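Print this article
E-mail this article

Brullton students record tabletop chores for robot training set

A student robotics project at Brullton Technical College has begun assembling a set of first-person recordings of household tasks, to be used in training a two-armed tabletop robot. The project is part of the college's automation course and runs through February.

Each recording shows one person at a table, seen from a camera at head height, carrying out a short task with ordinary objects. Students label the start and end of every action and note which hand performs it. The labeled clips are then used to train a control model that predicts the next hand position from the camera view.

The set stands at 133 recordings. The target is 400, a number the class arrived at after early tests in which the model repeated the same reach regardless of where an object had been placed. The students attributed the fault to a lack of variety in the material, and the task list was rewritten to include more surfaces, more containers and more changes in layout between recordings.

Tasks are grouped by type. The first group covers single-object handling, such as lifting a glass or holding a small bottle upright. The second covers surface work, mainly wiping and folding. The third covers transfers of liquid between containers, which the class rates as the hardest of the three — both hands must be tracked at once, and clear plastic and thin streams are difficult for the vision software to separate from the background.

Patterned and reflective surfaces cause a related problem. Veined stone in particular has produced false edges in the segmentation step, where a light line on the table is read as the border of an object. The students have kept such recordings in the set and correct the object outlines by hand. One minute of video with a transparent object takes a trained labeler far longer than the same minute with an opaque one, according to the project's progress report.

The robot itself, named Plaluritz by the class, has 2 arms with parallel grippers and is mounted on a fixed stand. It can at present pick up a folded cloth and move it along a straight path. It does not yet regulate pressure while wiping, and pouring has been attempted only in simulation. The grippers were built in the college workshop to a design supplied by Cárdenas, a local maker of packaging machinery that also lent the controller.

Results will be entered in the student section of the Naltgate automation contest. Entries there are scored on two timed tasks, one set in advance and one disclosed on arrival, and teams must submit their training data along with the machine. The Brullton class intends to release its labeling guide at the same time — the recordings will follow once the outlines have been checked. 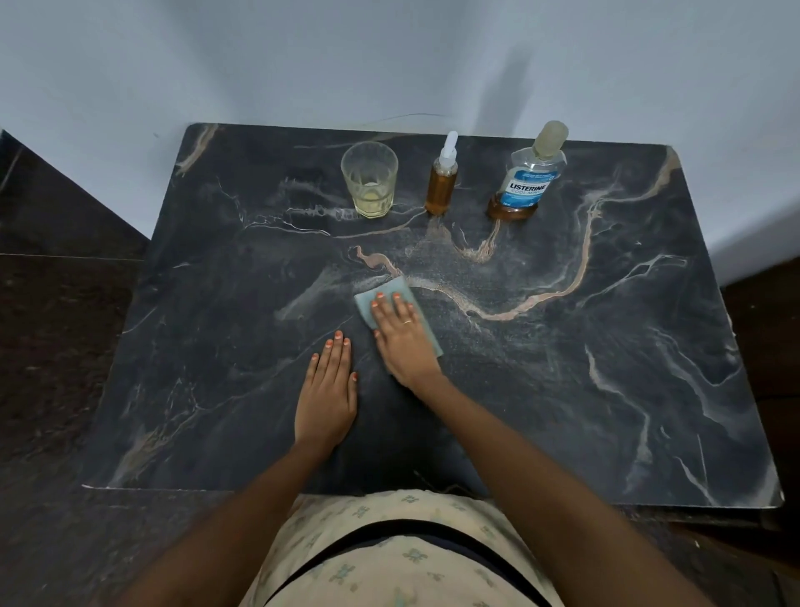
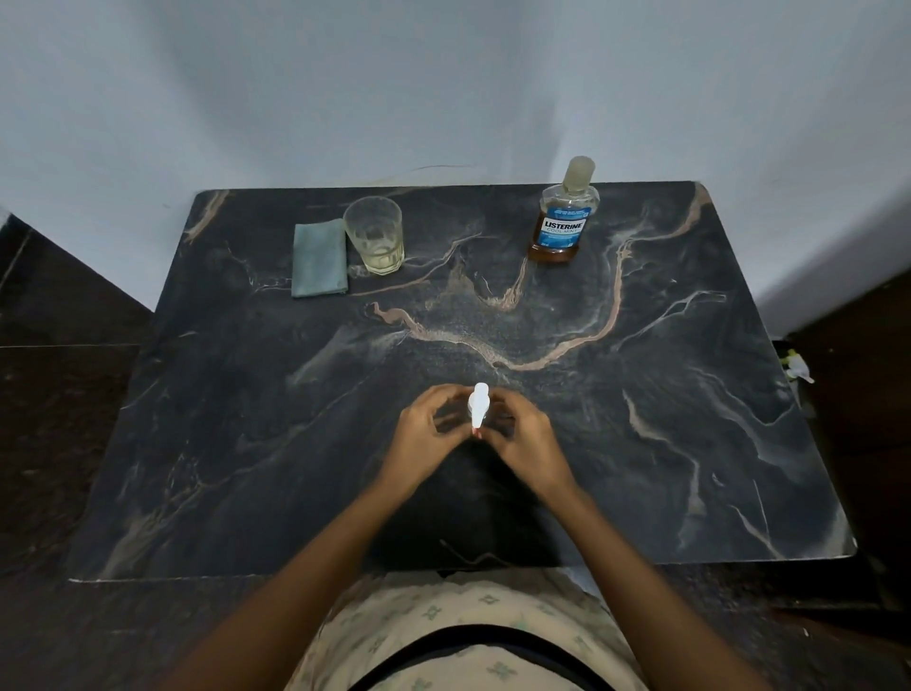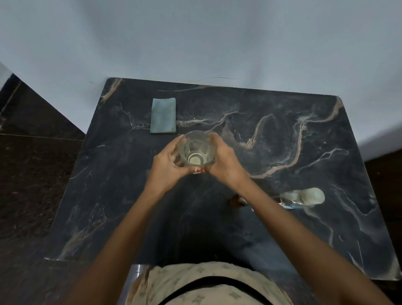
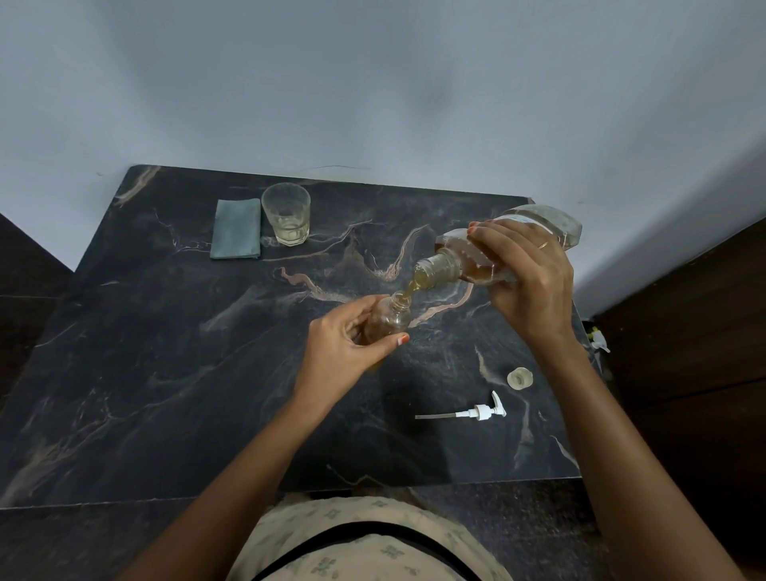
Tabletop tasks from the Brullton set: wiping, handling a small bottle, holding a glass, and pouring from a large bottle into a smaller one.

Print this article
E-mail this article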